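Is the Femano video real or just a clip going around?

Posted Thu 11 August in News and Current Affairs

I keep getting sent a clip of the former governor of Femano, supposedly filmed the day he got out of Ravmont prison. He sits at a desk, thanks his supporters and says the border fighting should be settled by talks. Two outlets have run it as news and neither says where they got it. My brother-in-law thinks it settles everything. I think it could be from before he was ever locked up. The file I was sent runs for 142 seconds and has no date on it anywhere. Has anyone seen a proper source? And does it matter what he says about the border if he holds no office?

– ploverhead

tin_kettle

I'd be careful with it. The two stories you mention look like one story to me. The second copied the first almost word for word, including the misspelling of the court's name, so that's a single source and a weak one.

What we have on paper is the release order, and it only says he may leave custody while the appeal is heard. It doesn't say he was cleared, whatever the headlines say. I read it on the court's notice page, file 471, and it's short. Nothing in it stops him from making a video, but nothing in it tells you when this one was made either.

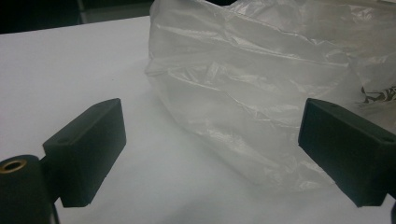 Does the release order let him leave the country?
It leaves his passport with the court until the appeal is decided, so he would need a judge's permission to travel.

As for the border, he was governor when the first ceasefire was signed in February, and people still treat his opinion as if it came from the government. It doesn't. The foreign ministry has its own line and I haven't seen it move a centimetre since he walked out.

If you want to test the clip, listen to what he mentions. He talks about "the fighting at Teten". The fighting only reached Teten after he was jailed. That makes me lean toward the clip being recent, but a voice can be dubbed and the picture is too grainy to read his lips. I wouldn't bet my house on it.

marrowstone9

its real, my cousin was outside the gate with 400 other people and he waved at them. people just dont want to believe good news. he also said he would come back to politics, thats in the long version

ploverhead

Waving at a gate doesn't tell me when he sat at a desk, though. Where is the long version? Everyone mentions it and I can't find a link that works. 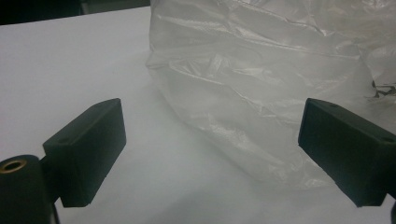
Crumpled plastic bag on a white table.

lowgate_reader

I live two streets from the Sýkora radio station, which is where the first outlet said the video was "received". I rang their newsroom. The person who answered said they'd played the audio but had been sent it by a listener, and they hadn't spoken to him or his lawyer. So the trail stops with a listener, at least for now.

I'd disagree with tin_kettle on one thing. Teten was shelled once before, early in the dispute, and he was still in office then. The mention of Teten doesn't date the clip at all. It could be an old speech with a new label on it, and I've seen that done in this region before, by both sides.

His lawyer is meant to speak outside the court when the appeal is listed. Somebody will surely ask about the video. Until then I'd treat it as unconfirmed, and I'd tell your brother-in-law the same.

tin_kettle

Fair point about the earlier shelling, I'd forgotten it. I take back the lean.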